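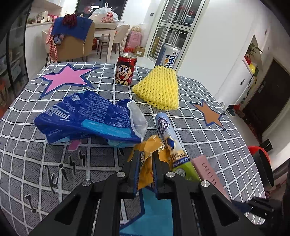

4.3 Recording the tidy-up task by hand

The Bremier learns from what your hands do, including the things you wish they hadn't done. The brochure says 24 takes are enough. Our testers at Widbridge needed 60 before we would trust it with a snack bag, so plan for an evening.

1. Clear the recorder's memory. It holds 300 takes, good and bad alike.
2. Squeeze the gripper fully shut, then let it open. If the reading on the base unit doesn't return to zero, repeat section 3.2.
3. Press Record and wait for the second beep.
4. Close the fingers on one item. Lift it straight up.
5. Carry it to the bin and let go over the opening. Press Stop.

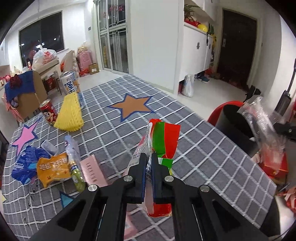
Figure 7. Snack wrapper held between the fingertips.

Note: Soft packaging gives the worst results. A crumpled wrapper never has the same shape twice, and a model trained on one kind will probably fumble the next. Mix your items.

Caution: Do not nudge things with your free hand during a take. The robot has no free hand.

6. For two-handed takes, pair the second gripper before you press Record. Pairing midway is listed as supported. We have not seen it work reliably.

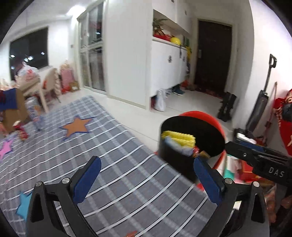
7. Move both grippers at half your normal speed, and keep the jaws of one clear of the other.
8. Play back every take and delete the ones with a drop or a long pause. The "auto-clean" setting claims to do this for you. Wumpini Owusu ran it on 89 takes and it kept most of the drops. Leave it off.

Go to 4.4 to upload.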